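Wednesday, late

Finally got out to Skokerbridge, after putting it off since the long weekend. I took the slow bus, the 311, and it was so slow that I finished my whole thermos of tea before we'd even passed the grain elevators! Toque on, mitts on, big dumb grin on my face. I do love a day off in November when everyone else is at work.

The plan was the rail museum and then soup. The museum is closed Wednesdays (I checked the hours last month and then forgot them, classic me), so it was just soup, and then a very long wander along the river. The path's been redone as far as Rudbridge and it's lovely now, all crunchy gravel and frost in the grass. I saw a heron standing in the shallows looking completely fed up. Me too, buddy, my left boot leaks.

On the way back I stopped at the second-hand bookshop and got a bit carried away. Came out with a fat old cookbook, 1274 recipes according to the cover, a good half of them involving jelly and things that should never go near jelly. There's one for tomato aspic with shrimp that I read out loud on the bus, under my breath, and I'm pretty sure the lady across the aisle moved seats. Also a paperback history of the valley that starts in 1631 and takes ages to get anywhere. I'm on page nine and we're still on drainage.

Supper was a proper rummage. Leftover rice, the sad half cabbage, two eggs, and a good splash of something from the back of the cupboard to liven it up. Much better than it had any right to be, and I ate it standing at the counter with the cookbook propped against the kettle. 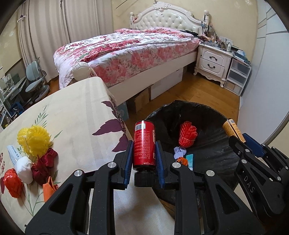 Oh, and the furnace is making its noise again. A sort of knock, then a sigh, then nothing for ten minutes, so you lie there waiting for the next one. I'll call in the morning if it keeps up. Last time it was 2000 steps to get through on the phone and then they fixed it with one screw.

Boots are stuffed with newspaper by the door. Must buy milk tomorrow, and birdseed, and take back the library books before they send me another one of those emails.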